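Where Midodbridge's Bottles Go

Empty plastic bottles carry more air than resin, and transport cost follows from that.

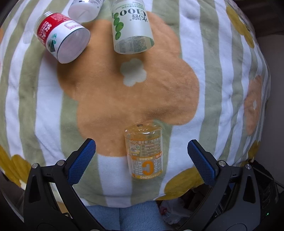

2 min read

Midodbridge collects drink bottles every Saturday, and the trucks run to the Fovero sorting hall 40 miles east. Uncrushed, a full load holds very little plastic by weight. Fovero bales on arrival at 193 pounds per bale, caps on.

Labels are the harder problem. Printed sleeves confuse the optical sorter, and Triteo, which buys the bales, rejects any with too much colored film. Its wash line runs at 136 degrees Fahrenheit, enough to soften most label glue. Bottles sink in the tank and caps float.

Bhat, the hauler, wants to fit compacting bodies to 2 trucks in January. The sorter does poorly with flattened bottles, so the press setting is still under discussion.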